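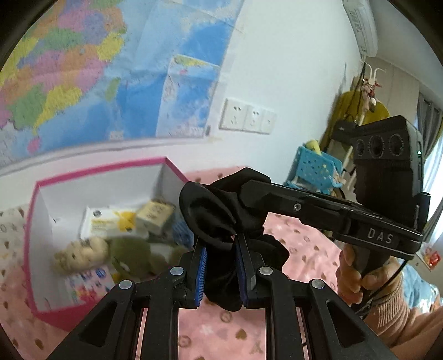

Toy and clothing swap back at Pridville hall in May

PRIDVILLE - Sort it, fold it, box it. The spring swap is on again at the Kurnavach Street hall, and the people running it want your storage boxes in early this year.

Doors for drop-off open at 9 a.m., swap starts at noon. Same hall as last year, use the side entrance, the front steps are still being fixed.

What they take: kids' clothes, grown-up clothes, plush toys, board games, unopened packets of household stuff, small blankets. What they don't: car seats, helmets, anything electric, pillows. Shoes only if tied together in pairs.

Last May the swap moved 358 boxes and bags in one afternoon. Good turnout, long line. A lot of it came in mixed up, soft toys under winter coats, socks in with puzzle pieces, and the sorting tables didn't get clear until well after 4 p.m. So a few changes.

Mixed boxes are fine. Really. But keep clothing on top so it can be lifted out and folded first. Toys and packages at the bottom. Open boxes are better then taped ones, tape slows everything down. If you have a lid, bring it separate and write your name on the inside.

Dark clothes are the other headache. Black tops, black leggings, black skirts, all in one lump, and no way to tell what's what without shaking each one out. Organizers are asking for a slip of paper pinned to anything black or navy with the size on it. Safety pins will be at the door if you forget.

Plush toys need a wash first. Cold cycle, pillowcase, dry all the way through. Damp ones get sent home, there was a musty batch last year and it got into the blankets.

Each household gets a card with up to 16 points. One point for a T-shirt or small toy, two for pants or a sweater, four for a coat. Swap them the same day, points dont carry over to fall. No cash at the tables.

Gulyás Bakery next door is doing coffee and poppyseed rolls from 8:30 a.m. and says it will stay open until the rolls are gone. Last time that was before noon.

Parking: the lot behind the hall holds around 200 cars but half of it is roped off for the school bus turnaround. Try Mill Lane. Please leave the bakery's loading spot alone.

Whatever is left at closing goes to the Prundura thrift store, which sends a truck at 5 p.m. If you want your own things back, collect them 15 minutes before that. Boxes and bins too. Plastic ones with a name on will be stacked by the coat rack, cardboard gets flattened and recycled.

Sorting help is still needed for the morning, mostly folding and some lifting. Sign-up sheet is on the board inside the side entrance, or just show up at 8:45 and ask at the long table.

Rain or shine, it's all indoors. Kids welcome.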